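Garment cell 2 – gripper and wrist camera inspection, May
Filled in by Urszula Grabowska. Copy to Araceli Palacios before restart please.
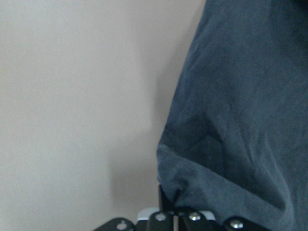

Cell was on the hanging-cloth job when I got to it, 7:40, night crew had left it in hold. Did the camera and finger checks in hold, then cloth off, air off, lockout on for the rest. Counter at start 621 cycles since last regrease.

Marks: OK / WATCH / FIX / N/A

1. Lockout and tag at main disconnect
OK. Tag is getting hard to read, new ones are in the Krawczyk drawer.

2. E-stop, pendant and door
OK both. Door one needs a firm push, same as last time. Not calling it a fault yet.

3. Plate screws, front of gripper (four)
All four there, heads not chewed up. Torqued with the small driver. Far right one took a bit under a quarter turn, others nothing. Paint marked all four after. WATCH the right one.

4. Black plates – cracks, chips, rubbed edges
OK. Wiped down, they pick up fingerprints and then lint sticks to the fingerprints.

5. Light housing behind plates
OK no cracks. Lint packed in behind, got it out with the soft brush. Do NOT use the air gun here, it drives the fuzz further in and we had the cover off for half a shift in March because of that.

6. Finger, straightness and play
Straight against the steel rule. Slight play side to side, less than the feeler gauge we allow. OK.

7. Finger at cloth edge
Finger sits right at the folded hem with the tip up in the fold. Check this one in hold with cloth on, you cant judge it on an empty gripper. Looked for pulled threads after taking the cloth off, none. OK.

8. Grip pads
WATCH. Left pad going shiny. Niltine pads are supposed to be good for longer than this but the brushed cloth eats them. One spare set left on the shelf, ordered more.

9. Test cloth
The blue-gray one. FIX (replace). Hem is pilled and fuzzy where it curls over, and I dont trust grip results off a worn hem. Araceli – is there another one in the Radska box or do we have to cut one?

10. Wrist camera, lens and mount
Lens cleaned, mount tight. Picture a little soft, you can see the fuzz on the cloth but its not crisp. Was like that before cleaning so not dirt. Focus ring has a dab of thread lock on it, didnt want to break it without asking. WATCH.

11. Background and lighting
Wall plain, nothing taped on it, keep it that way. Cloth throws a soft shadow to the left. Edge finder passed 96 out of 100 on the short test, limit is 95, so OK but close. Would like to try the lamp a bit further forward – not today.

12. Cable at wrist
OK. Re-did one tie that was too tight.

13. Air line, fittings, regulator
Small leak at the elbow under the base, soap test. FIX – done, new Rovness elbow in, retested, no bubbles.

14. Grease, wrist joint
Done early. Normally due at 775 but the covers were off anyway. Counter reset to 0, wrote 621 in the book so the interval makes sense to whoever reads it next.

15. Tools out, covers on, tag off
OK 9:15. Counted the hex keys back in the roll.

Open items
– new test cloth (9)
– pads, swap when order comes or sooner if left one slips (8)
– decide on camera focus, needs Araceli (10)
– recheck right plate screw next shift, look at the paint mark first before putting a driver on it (3)

Comment A.P.: Read it. OK to run. Leave the focus alone till I'm down there, the offsets go with it and we would have to recalibrate. No spare cloth in the Radska box, I looked. Will cut one off the same roll after lunch, mark the old one so it doesnt come back into the cell.

Comment U.G.: old cloth marked, in the rag bin. Screw paint still lined up at 1:30.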